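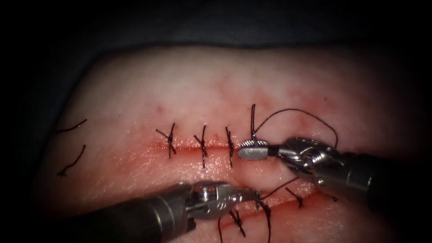 Knotted stitch on the upper of two incisions.

Teaching hospitals should stop counting hours as proof of surgical skill. The Idwood program where I taught required 200 logged hours of basic technique before a resident could close skin without a senior in the room. The log recorded attendance. It said nothing about bite depth, spacing or knot tension, and those are the variables that decide how an edge heals.

A better unit is the graded closure. In February Zinhle Chauke and I reviewed 665 of them, each scored on five items by two readers. Scores rose steeply over the first 30 attempts and then flattened for most residents. Hours on the log were a weak predictor of where that flattening began.
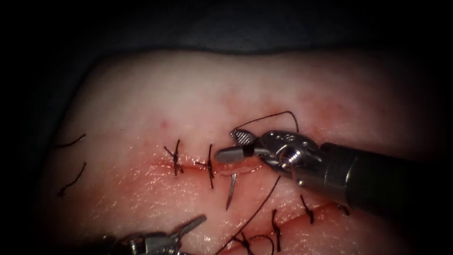 How many readers should score each closure?
Two are enough for routine work, with a third called in when their totals differ by more than one point.

The usual objection is cost. Pieter Pillay, who ran the schedule at Msimang, put it to me as a staffing problem: readers are senior people and their time is already sold. I accept the arithmetic. Still, a reader needs roughly 5 minutes per closure, and the present system spends far more than that supervising residents who no longer need it - and releases others too early.

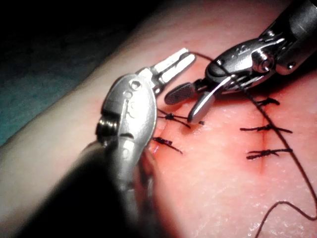 Work on a synthetic tissue pad with two instruments.

A second objection is that grading rewards neat stitches over judgment. Judgment does need its own test, and I would keep it separate. Deciding whether a wound should be closed at all is a different skill from closing it, and a combined score hides weakness in either one. Programs that revise their rules this year should drop the hour minimum first and settle the scoring sheet afterward.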